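Come and sort bins with us – part-time, starting January

I run the sorting room at Flenis, a small place where odds and ends come in mixed up and go out again in some kind of order. I'm looking for two people to join us through the spring. If you're the kind of person who straightens up other people's kitchen drawers, please keep reading!

What the work is like

Everything arrives in big bins. You pick a bin, you take things out one at a time, and you decide where each one belongs. Garden things go on one shelf, kitchen things on another, and then there's the shelf we call Erport, where the stuff goes that we all argued over before lunch and gave up on. You check each piece for cracks and sharp edges, write it on the sheet, and peel off any old tape that will come off easily (leave the stubborn bits to me, I have a scraper and a lot of patience).

It's quiet work, mostly. Some bins are stuffed to the top and take a whole morning, and others hold hardly anything – a bowl, a hand trowel, a roll of tape – and you're on to the next before your coffee cools. I like both kinds. Ailsa Pringle, who you'd be working with, only likes the full ones, so you may end up with more than your share of the easy bins.

We wipe the bins down between loads, but they're work bins and they stay scuffed. Please don't spend an hour polishing one. I did that in my first week and felt very silly.

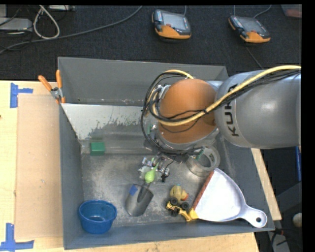
Who I'm hoping to hear from

You don't need experience. I'd love someone who can stay cheerful through a long list, who writes clearly enough for Lempi Pesonen to type it up afterward, and who will ask when they're not sure if a thing is a kitchen thing or a garden thing (bowls are the worst for this). You'll be standing for a good part of the shift, with stools if you want one, and a full bin is always a two-person lift.

Hours and pay

Mornings, 8:30 to 12:30, with a proper break in the middle. You can do two mornings a week or more if you want them. Training is paid at the same rate as everything else, and Svitlana Marchuk in the office can tell you the rate and how payday works before you commit to anything.

How to apply

Send a short note to Isla Urquhart at Flenis, or drop one off at the front desk any morning. No résumé needed – just tell me which mornings you're free and a little about the messiest drawer, shed or closet you ever put right. I read every note myself, and I'll invite you in for around 40 minutes so you can try a bin and meet everyone. Wear closed shoes and bring gloves if you have a pair you like.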